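Journal > Public Health > Local Notes

Ventilation, Closure Orders and the Long Wait for Guidance

The Kormont district health office published its revised respiratory illness plan on 3rd September. I have read it twice, together with the annexes, and I set out my observations for the benefit of residents who may not have the time to do so. I write in a personal capacity. I sat on the consultation panel for the previous version of the plan but had no part in the drafting of this one.

The document runs to 132 pages. The greater part concerns the circumstances in which the district may advise schools, care homes and places of worship to restrict attendance. The previous plan left this decision to individual managers, who were understandably reluctant to take it. During the outbreak in January, two care homes in Suseck stopped visits on different days and reopened under different conditions, and families with a relative in each received contradictory letters. The new plan provides for a single notice, issued by the duty officer and reviewed every three days. 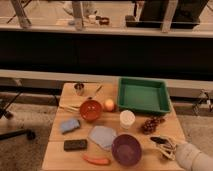

Tabletop with a green tray and a small glass cup.

The review period is in my view the most important change. An open-ended restriction loses public support very quickly, and the correspondence annexed to the plan bears this out. Of the letters reproduced there, the most persuasive is from Pushpa Rastogi, who managed the day centre at Tse for many years. She asks that any notice should state plainly what would cause it to be lifted. Her wording has been adopted in section 11 almost without alteration, and the section is the better for it.

I am less satisfied with the treatment of ventilation. The plan recommends that public rooms be assessed before winter and that the results be displayed at the entrance. It does not say who is to carry out the assessment, nor who is to pay. A grant of up to £3000 is mentioned for each building, but the footnote makes clear that this sum also has to cover signage, cleaning supplies and staff training. A village hall with painted-shut windows will not get far on what remains.
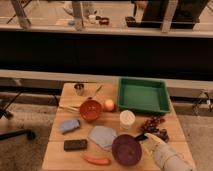
There is also the matter of monitors. Several halls in the district bought carbon dioxide monitors after the last plan was issued, and many of these are now in cupboards with flat batteries. The district should publish a short page explaining what a reading means and what a hall keeper is expected to do when it rises. Opening a window is a reasonable first step, and people will take it if they are told at what point it is needed.

Testing is dealt with in the fourth chapter. The proposal is to keep one walk-in site at Vuduteo throughout the winter and to open a second at Suseck if demand requires it. For residents with a car this is adequate. For those without, the bus from Tse to Vuduteo takes nearly an hour and does not run in the evening. I raised this point at the last consultation and have raised it again in my written response. A postal scheme for housebound residents is described as "under consideration", a phrase that appeared in the previous plan as well.
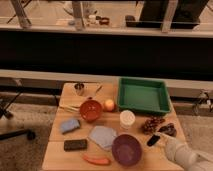 The chapter on communication is short and, on the whole, sensible. Notices are to be issued in large print and in translation on the same day as the standard version. Previously the translated notices followed by as much as a week, by which time the advice had usually changed. The district has also undertaken to keep superseded notices available on its website, clearly marked as withdrawn, so that the public may see what was advised and when.

Two smaller points deserve mention. The telephone line will now be answered at weekends, although only until noon. The plan also refers throughout to "vulnerable persons" without defining the term, and the three annexes that use it appear to mean different groups by it. This should be corrected before the final text is approved.

Written responses may be handed in at the Kormont office or at any branch library in the district. Those submitting on behalf of an organisation are asked to say so in the first line and to give the number of the section to which each comment refers.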